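April 2025
By Madalena Cardoso

The folding instructions for the Trudine linen project have been rewritten, and the new version applies from the start of May. The old sheet ran to five pages and said different things about trousers in different places. The new one is two pages long and covers shirts, trousers and towels.

The main change is to how a garment is started. Each item is now dropped on the bed in a heap and left as it falls. It used to be half straightened first, which made the later steps look easier than they are. The first move is to take hold of the cloth near the top of the heap and lift it clear of the sheet, so that a hem or a collar can be found. Dark clothes should go on the pale fitted sheets. Please don't put the navy things on the charcoal sheet, as the seams are hard to make out.

Liesbeth Lambrechts has gone through the clothes boxes and the stock now stands at 199 items. Anything with a broken zip has been taken out. Laurier Bouchard would like more long-sleeved shirts in larger sizes, and clean ones can be left in the Arruda cupboard.

Sheets go to the wash every two weeks. Corrections to the new instructions should reach Ustyna Levchenko before they are printed. 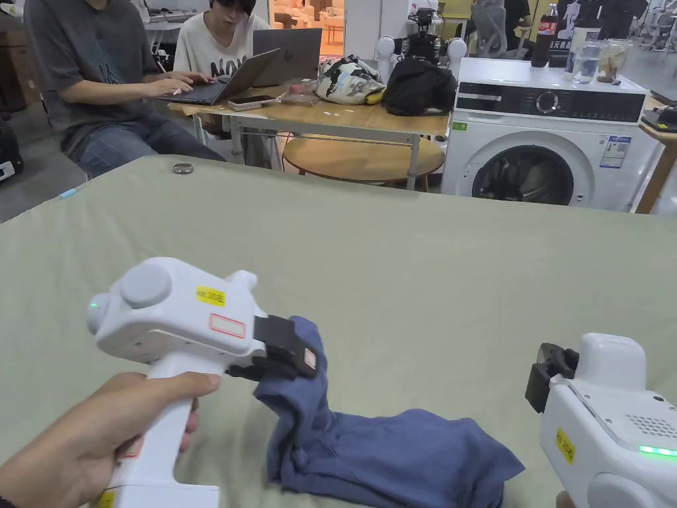 Pralow Household Tasks Team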